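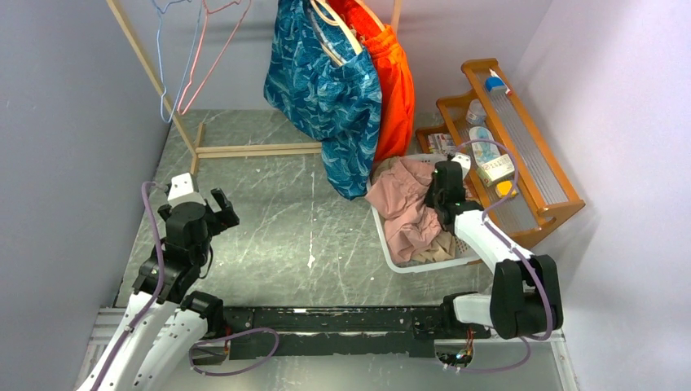

Two-arm laundry cell, Stellcombe. The right arm is over the basket.

1/ The Stellcombe group has released the first results from Lasa, its study of how two robot arms learn household laundry from human demonstration. Thandeka Shezi and Adi Ismail led the work.

2/ The method is simple to state. An operator guides both arms through each task, and a single policy is trained on the recordings. The training set holds 600 demonstrations - 200 of them begin with clothes piled in a basket.

3/ Picking one garment from a pile remains the hardest step. Cloth folds over itself, and the grippers often take hold of 2 items at once. 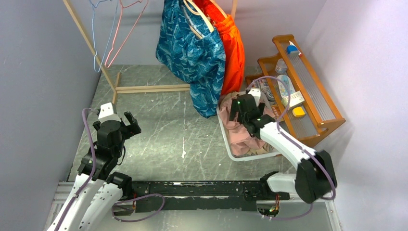 Right gripper pressed into the pink clothing in the basket.

4/ The main finding concerns the grasp. Policies trained on demonstrations that push down into the pile before closing picked up single garments more often than those trained to pinch at the surface.

5/ The result has limits. All trials used one cell and one basket, and heavy items such as towels were left out. Nele Lammers is now preparing a second set of trials with these included.

6/ The paper and training recordings will be made available in June. Questions about the method may be sent to Dumisani Mkhize.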